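# Review: Cilora two-finger gripper kit, after one budget year

I manage the equipment money for a small repair and assembly shop in Hovham. We are not a big company, and every purchase over 2,000 dollars must be defended on paper before anybody signs. When we decided to try a robot for handling small gears, I had to choose the gripper, and I read many reviews which told me about gripping force and almost nothing about money. So I write mostly about money.

The kit contains the gripper body, one pair of fingers, a wrist camera with its bracket, and a license for the software. The arm is not included. We already had a used arm from Huver, and the adapter plate for it was an extra line on the quote. I did not notice this line until the second reading. Please read your quote twice.

## What we paid for and what we forgot

The kit itself came in under our limit. Then the small things arrived. The adapter plate, a longer cable, a second bracket for the camera, and spare fingers. Together they added roughly 16 percent to the first price. This is not a scandal, but I had planned for nothing extra, and I had to ask for more money in January, when it is the worst time to ask.

Delivery took 9 weeks. The seller had promised less, and they answered my messages politely every time. If your project has a fixed start, order the gripper before you order the table, the lights and everything else. We did the opposite and had a very nice table with nothing on it to do the job.

## Fingers

The fingers are the part I would plan most carefully. They are long and narrow toward the tip, with a grainy surface and a slot along the inner side. In our shop we count them as consumables, the same as gloves or drill bits. Cilora sells them only in pairs, so if you damage one you pay for two. I find this annoying. The company Rind makes compatible fingers for less, and we tested one pair. They fit, but the screws were too short and we had to buy others, so the saving was smaller than it looked in my table.

My advice is to put three pairs in the first order. Shipping costs the same for one pair as for three.

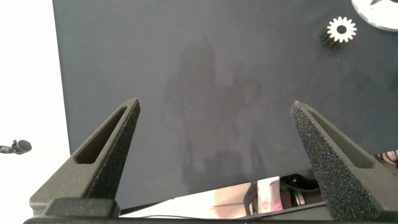 *View from the wrist camera: fingers open, a white gear and a darker one near the top of the gray panel.*

## The camera and the light

I was against the camera at first — it made the kit more expensive and I thought one fixed camera above the table was enough. My colleagues on the floor disagreed, and they were right. With gears this small, you want to look from between the fingers. The image is good enough for our work, although it is a little grainy, and white surfaces become too bright very easily. We had no budget line for lighting. We have one now.

A dark, matte work surface is cheap and it helps a lot. A white gear is easy to find on it. A dark metal gear is more difficult, and for these we still adjust the settings by hand. If most of your parts are dark, ask the seller for a trial with your own parts before you pay. We did not ask, and I regret it.

## Software and yearly cost

The license is free for the first year. After that it must be renewed, and the price is not on the website. I had to write to them and wait. The program itself is clear, and a new person in our shop can open and close the gripper and save a position on the first morning. The manual is translated in a strange way in some chapters. I should not complain too loudly about this.

For the second year I have planned the license, two pairs of fingers, one cable, and 100 dollars for screws and other small hardware.

## Would I buy it again?

Yes, for small and light parts, and if you already own an arm. For heavy parts I would look at something else, and I would not buy it for a shop where no person has time to learn the software. I give four stars of five. The missing star is for the quote, where the adapter plate should be written on the first page.

Reviewed 15/03/2021. We paid the full price for our kit.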